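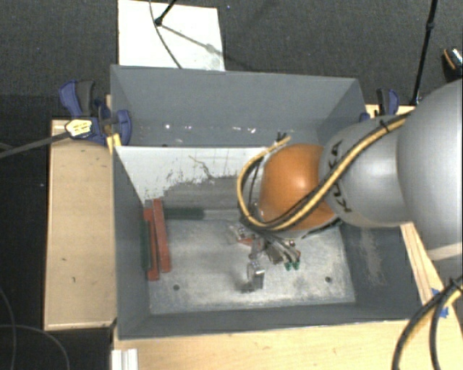 *Slide 1. Big grey bin, wooden worktops.*

**What we chuck out – talk notes, Kistatbridge library, 27/10/2019**

Dalia V. Keep it to 40 mins. Water on the left. Speak UP.

### Start

- Hello, thanks, fire doors, loos at the back by the large print
- Leave slide 1 up while people find seats
- Ask: who knows what day their bin goes out? Hands. Who knows without looking at next door's? (usually gets a laugh, wait for it)
- What tonight is: how this town got rid of its rubbish, from ash pits to now. What it isn't: me telling anyone off about yoghurt pots

### Ashes and more ashes

- Coal fires in every room that could have one. So most of what went out of the back door was ash and cinders
- Kitchen scraps went on the fire or to somebody's pig. Rags sold. Bones sold. Bottles went back
- Ash pit at the end of the yard, shared. Emptied at night, by shovel, into a cart. Rarnard Lane yards had one pit for the whole row – complaints all the way through the letters in the record office
- READ the Rarnard Lane letter (blue folder, second plastic sleeve). Do it straight, not a funny voice. The bit about the smell "coming in under the parlour door like a visitor". Pause after
- Sifting. Cinders were picked out and burned again. Children's job mostly. My gran still did it with a garden seive in her seventies, could not be stopped
- If anyone asks where the ash went: brickmakers, and onto the low fields by the river. That's why the allotments are higher than the road. Crescencio Casado dug down on his plot and got clinker, clay pipe, half a teapot. Teapot is on the table, PLEASE don't let it go round the room

### The dustcart years

- Metal bins, lids, the noise. Ask who remembers it. Let two or three speak, then move on, last time this ran ten minutes
- Dustmen came up the path and fetched it. Carried on the shoulder, leather pad. Christmas box
- Rules painted inside the lid: no hot ashes. People put hot ashes in. Cart fires. The 1471 entry – NB that's the item number in the ledger not the year!! Said it wrong at the last one and got a letter
- Ledger item 1471: cart alight outside the chapel in July, driver drove it into the ford. Wheels swelled up, out of use until the autumn
- Next page over is the horse's vet bill. Horse fine

### Paper, plastic, packets

- Big change isn't the lorry, it's what's inside. Fires go out, gas comes in, ash drops away. Packets come up
- Hold up the two carrier bags now. Old paper one from Benítez the grocer's, then the plastic one. Same shop, same handles nearly. Benítez wrapped cheese in paper right up to when it shut
- Filtus tin – floor polish, everybody had one. Tins got kept for nails, buttons, fuses. Pass the Filtus tin round, that one's fine to touch, it's only got buttons in
- Point to make: people kept the container as it was worth having. Nobody's keeping a film lid
- Don't get stuck on milk bottles. Someone will want to. Say "we'll come back to milk" (come back to milk)

### The tip

- Old quarry. Opened without much fuss, closed with plenty
- Photo of the gate on the display board, not on the slides, point at it
- Consuelo Barrios worked in the hut there. Recorded her in her kitchen, fridge humming all through, sorry in advance. Play clip 1 – gulls. Play clip 2 – the man who came back for his wife's coat. If sound doesn't work just tell it:
 - he'd thrown out a sack of clothes, good coat in it by mistake
 - she made him a tea and they went through the heap with garden forks
 - found it. Somebody else was already wearing it
- Clip 2 ends sharply, be ready
- Petition against the quarry had 2373 names. Petition to keep it open when they wanted to shut it, 80. I like putting those side by side. Don't explain it, leave it
- Filled, covered, grassed. It's the football pitch. The dip by the far corner flag is the rubbish settling. Bonifacio Moya has been ringing up about that dip since before I started doing these

### Sorting

- So we're back to sorting, same as the cinders. More bins. Green, brown, the caddy, the box with the net that blows off
- What people ask me most, quick run through:
 - Wash the tins? Rinse, doesn't need to be spotless
 - Lids on or off? Check the leaflet, it differs place to place. Leaflets on the table
 - Pizza boxes. Clean half yes, greasy half no. Tear it
 - Window envelopes. Yes here
 - Broken drinking glass isn't the same as bottle glass. Wrap it, ordinary bin
 - Batteries never in the bin. NEVER. Same reason as the hot ashes, really – fires in the lorry. (good link back, don't forget it)
- If somebody says it all goes in the same lorry anyway: some lorries have a split body. Two halves, looks like one from the pavement. Don't argue past that
- If somebody says it's all burned / shipped abroad: I'm a local history person, I don't have the records for that, and say so

### Milk

- Come back to milk here. One minute. Foil tops, blue tits, done

### Ending bit

- Ask them to have a look at home for: old bin lids, council calendars, photos with a dustcart in the background. Weddings are good for that, there's one with the cart right behind the bride. We scan and give back same day
- Aurelio Alcaraz is doing the scanning, he's by the radiators, grey jumper. Mondy volunteers list is full – CHECK THIS, might not be
- Next talk is his, on wells and pumps. Poster by the door
- Questions. Repeat each one back, the hall loop doesn't pick up the floor
- Likely ones:
 - Rag and bone man's name? Don't know, would love to. Ask the room
 - Was there a body in the quarry? No. A pig
 - Are the allotments safe to eat from? Tested, results with the parish clerk, her number's on the leaflet
- Thank the library. Thank Consuelo if she's come, only if she waves, she doesn't like a fuss

### To bring

- blue folder, both bags, Filtus tin, teapot (in the towel)
- speaker lead, the LONG one
- reading glasses
- 2 extension cables
- change for parking, the machine won't take cards
- leaflets – pick up from the front desk before it shuts, not after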